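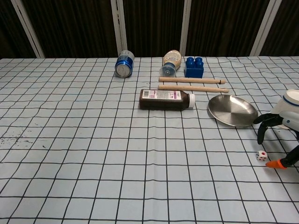

A mayonnaise-style squeeze bottle with a blue flip cap, next to a blue aluminum can.

February 15, 2018

Irncombe has voted to keep its three recycling boxes, after a parish meeting that ran longer than the one that approved the bypass.

The district had offered to replace the boxes with a single wheeled bin, into which residents could put cans, bottles, paper and, one suspects, anything else that had been bothering them. The villages of Nernness and Treloar accepted the bin in June and have been quiet ever since. Irncombe wished to discuss it.

Most of the discussion concerned sauce. Under the present rules a squeeze bottle must be emptied, rinsed and put in the plastics box with its cap on. Under the rules before those, the cap came off. A good part of the village is still taking the cap off, some out of habit and some on principle, and the two groups sat on different sides of the hall.

"I was told to take the lid off and I took the lid off," said Wayne Cropper, of Mill Lane. "Then a leaflet comes saying put it back on. I'd thrown the lids away by then, hadn't I?"

Mr Cropper also wanted to know how clean was clean. He said he had spent ten minutes on one bottle of salad cream and used more hot water than he would on himself.

Vibeke Ásgeirsdóttir, who speaks for the collection contractor, Ploron, told the meeting that a quick swill with leftover washing-up water was plenty. Crews do not look inside bottles, she said, although they do notice when one leaks down a sleeve. Caps should stay on so that they are not lost in sorting. Cans need no more than a rinse and may be squashed or left as they are, a statement that drew murmuring from people who had evidently been squashing them for years.

She was then asked whether a bottle with the cap on counted as one item or two. She said it was not a question she had met before.

The case for the single bin was put briefly. It has wheels, and it has a lid that does not end up in the churchyard whenever the wind gets up. Against it, residents of the terraces pointed out that it would not go through their side gates, and that the only other place for it was the front room.

The vote was taken by show of hands and then taken again after a disagreement over whether people standing at the back were voting or stretching. The boxes won both times.

Ploron will send every household a new leaflet about caps. Mr Cropper has asked for his in larger print. The next parish meeting will deal with dog mess, and the hall has been booked for the whole evening.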